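The fly that wouldn't look at me

I spent most of March in the fly room at Tilcombe, a small genetics lab on the edge of town, learning to tell one fruit fly from another. It's harder than it sounds! They have red eyes if they're normal, white eyes if they carry a certain fault on the X chromosome, and to a beginner at nine in the morning they are all just dots.

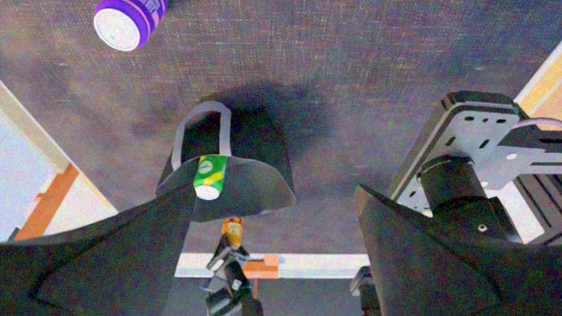 Cans on the table, one upright and one on its side.

The stock I was given is called Vik. Vik flies have curled wings, so they hop about like badly folded paper darts, and you can spot one without a microscope if your eyesight's decent (mine isn't). I crossed them with a straight-winged line called Lamus, put the bottles on the shelf and waited. Ten days is plenty of time to start worrying about flies. 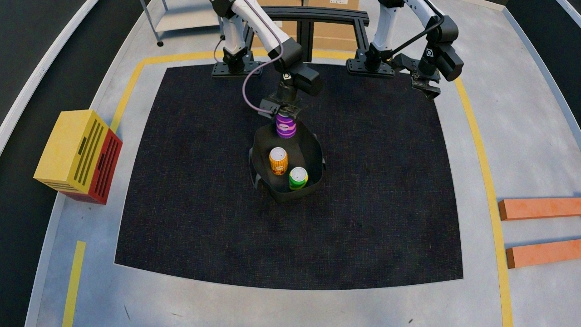

Anyway, the first lot all came out with straight wings, every last one, and I was thrilled. The curl was still in there, hidden, one copy per fly. Breed those flies with each other and about a quarter of the grandchildren ought to be curly again. I'd read that at school and never quite believed it.

Well, I counted almost 2,000 grandchildren with a paintbrush and a white tile, and the curly ones came back -- fewer than they should have, mind you. In one bottle I had 73 where I'd hoped for 82. My guess is that curly grubs don't do so well when the food gets crowded, but I was told firmly to count more bottles before having opinions.

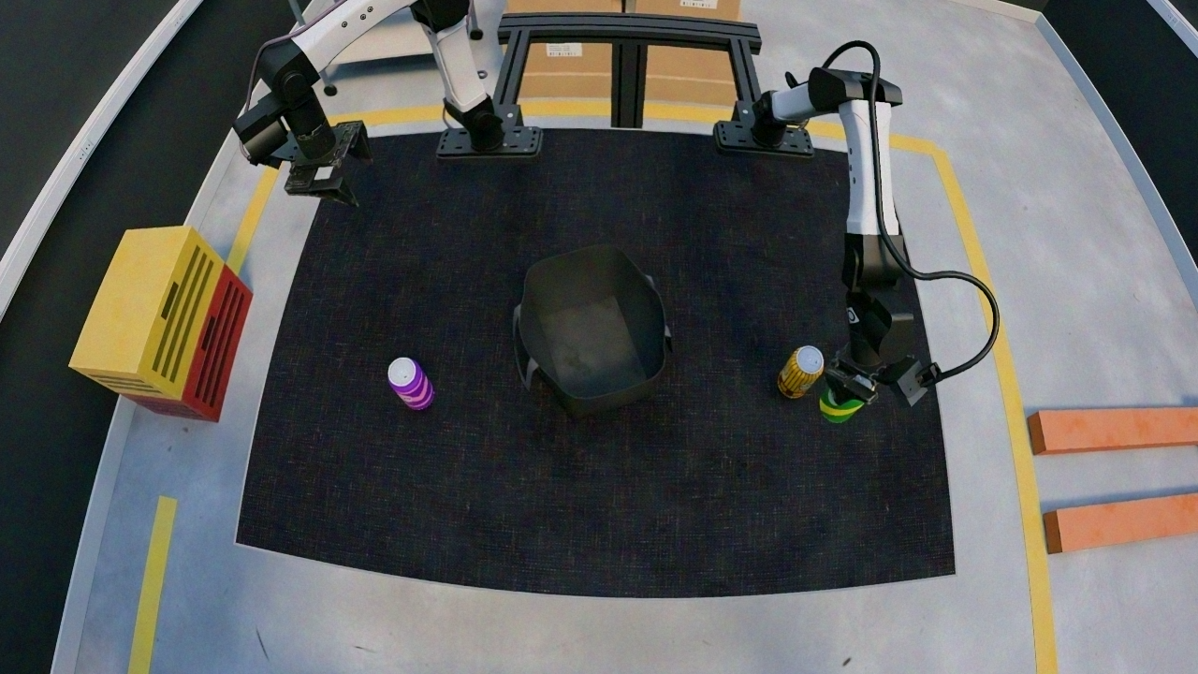

A word about the food

It's maize meal, yeast and treacle, and it gets into your hair. The old recipe, known here as Jorkau, has more treacle and smells like a brewery in August. I liked it. So did the mites, sadly, and we lost two whole trays. 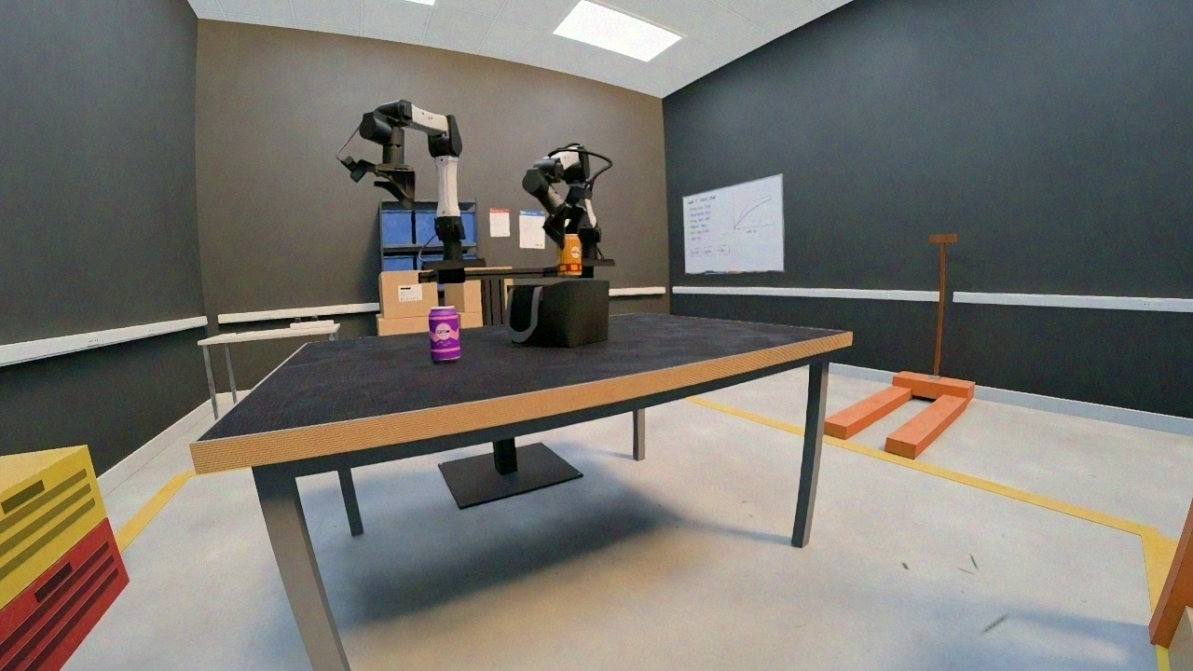 Going home with a bottle

I've got one on the kitchen windowsill now, straight-winged, every fly a possible carrier. My next count is due on the tenth day and I've bought a better lamp.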